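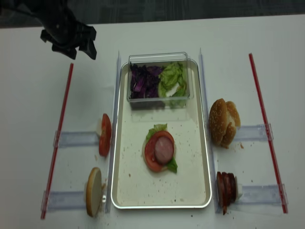
The Lunch Counter Problem

At Zamora Technical College, a second-year course asks students to teach a robot arm to build a sandwich. Few assignments in the department have proved harder to grade, or more popular.

The applied automation course at Zamora Technical College has always ended with a practical project. For many years that project was a sorting line: colored blocks arrived on a belt, and an arm moved each one to the correct bin. Students completed it reliably, and most of them completed it in the same way. When Professor Suryani Khoo took over the course, she kept the lectures largely as they were and replaced the blocks with food.

"A block forgives you," Khoo said during a visit to the laboratory in May. "You may close the fingers with far more force than the task requires and the block will look the same afterward. A tomato keeps a record of what you did to it."

The assignment, known in the department as the Lunch Counter, is stated in a single page. Each team must program an arm and gripper to assemble a sandwich on a metal-rimmed tray at the center of a white table. Ingredients wait at either side, many of them standing on edge against clear plastic rails and holders so that the fingers can reach them. Lettuce is served from a transparent container that also holds shredded purple cabbage, and the arm must take one and leave the other. The order of the layers is fixed: bottom bun, lettuce, tomato, ham, and onward to the top of the bun.

Teams are awarded up to 200 points. Of these, 50 are reserved for what the rubric calls condition of ingredients, a category that has produced more discussion than all the others together. A torn lettuce leaf is acceptable. A tomato slice with a finger mark through the center is not. Crumbs on the table carry no penalty, a rule adopted after the first year, when the teams spent more time sweeping than programming.

The course enrolled 17 students this year, divided into four teams. Each team has use of the work cell for two supervised sessions a week and may reserve it in the evening when the room is otherwise free. The equipment was purchased with a grant from the Cindonell Foundation, which also supports the college's welding and machining programs. The control software, a teaching package called Rundow, was written by former students of the department and is maintained by its current ones.

Shigeru Matsuda, the laboratory manager, is responsible for the table itself. The clear holders and rails are cut in the college workshop, and their positions have been revised repeatedly in response to student reports. An early arrangement laid the slices flat on the table. The gripper could not get beneath them, and several teams lost entire sessions to a single piece of ham.

"The students wanted a better gripper," Matsuda said. "I asked them to consider a better table first. In industry you will be given the gripper. You may be allowed to move the parts."

That lesson appears often in the students' written reports. Javiera Urrutia, whose team earned the highest mark in the preliminary round, devoted six pages of her report to the position of the tomato. Her team had begun by teaching the arm a single path for each ingredient. The path succeeded whenever the slice stood exactly where it had stood on the day it was recorded, and failed when the slice leaned a little farther to one side. The team then recorded the same motion many times, with small changes in the starting position, and trained a model on the results. By the end of the term their collection held 2689 recorded motions, most of them devoted to picking up one slice and setting it down.

"We thought placing would be easy," Urrutia said. "You open the fingers and the slice falls. But it does not always fall flat, and when the tomato is off center, the ham goes on crooked, and then the bun slides. By then the mistake is three steps behind you."

Her teammate Abelardo Figueroa entered the program after four years in a commercial kitchen. He was initially doubtful of the assignment. He now argues that the stack should be judged as a cook would judge it, by whether it can be lifted and eaten without coming apart, and he has submitted a written proposal to that effect. Khoo has agreed to test the measure next year as an unscored category. No sandwich produced in the laboratory is eaten, under a rule that applies to all food brought into the room.

The department has received inquiries from employers about the course, including Besside, a regional supplier of packaged meals that accepts two of the college's students each summer. Uriel Ledesma, dean of the technical division, welcomes the interest but is cautious about describing the project as preparation for any particular job. Graduates of the program have gone on to work in warehouses, hospitals and machine shops, and a few have continued to four-year degrees.

"The subject of the course is judgment about contact," Ledesma said. "How firmly to hold, when to let go, and what to do when the object is not quite where you expected it. Those questions will be present wherever our students are employed."

Final demonstrations are held in the laboratory and are open to families and to students from the other technical programs. Each team is given three attempts, and the best is entered in the record. Matsuda slices the tomatoes himself on the morning of the demonstration, so that every team receives the same thickness.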